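Support > Garment Care > Belts and Fastenings > Closed Tickets

Filed under: Leather, Repairs & Returns

Ticket: Leather belt twists and frays when taken out of jeans
Status: Closed, advice given

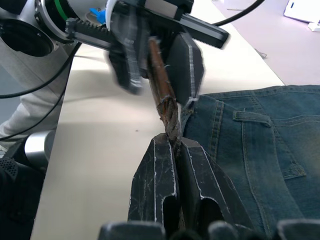

The customer reports that the belt is worn daily with the same jeans and removed before each wash. Over the summer the end of the strap began to fray along both edges. Since September it has also curled into a spiral whenever it is pulled free of the loops. She asks whether this is a fault in the leather or something she is doing.

Details supplied: Wendt plain strap, brown, 120 cm, no lining. Worn with Cirkell denim. Treated once with Dusska balm, then left in a drawer, rolled.

First reply (Sabine Ehlers, Plamthorpe workshop)

A fault is unlikely. An unlined strap takes a set if it is always drawn out from one side at an angle. The grain face stretches a little more than the flesh side and the strap turns on itself. Rolling it for storage makes this worse.

Asked customer to check the following:
- Does the strap lie flat when held up by the buckle? Yes, apart from the last 14 cm.
- Is the fraying on the edges only, or does the surface split when bent? Edges, with some grey fibre showing.
- Are the belt loops rough inside? One is, at the bar of stitching.

Advice given

1. Trim loose fibres with small scissors. Do not pull them.
2. Dampen the flesh side of the twisted section with a cloth. Do not soak.
3. Turn the strap against the spiral by hand, lay it flat under a board and leave it for two nights.
4. Rub the edges down with 200 grit paper, then burnish with a piece of canvas. Skip the 80 grit, it takes off too much.
5. Apply balm sparingly, both sides.
6. Hang by the buckle from now on.

When taking the belt out, lay the jeans flat and draw the strap through one loop at a time, keeping it level with the waistband.

Update, Sunday, October 25, 2026

Customer confirms the strap now lies flat apart from a slight turn at the tip. Fraying has not come back. The rough loop has been restitched. Replacement not requested — closing.

Comments (3)

Ida Kleinschmidt: Step 3 worked on mine but it needed four nights. Thicker strap though.

martlet_r: Would beeswax do for the edges instead of balm?

Sabine Ehlers: Yes, on the edges. I would keep it off the face, it goes cloudy in cold weather.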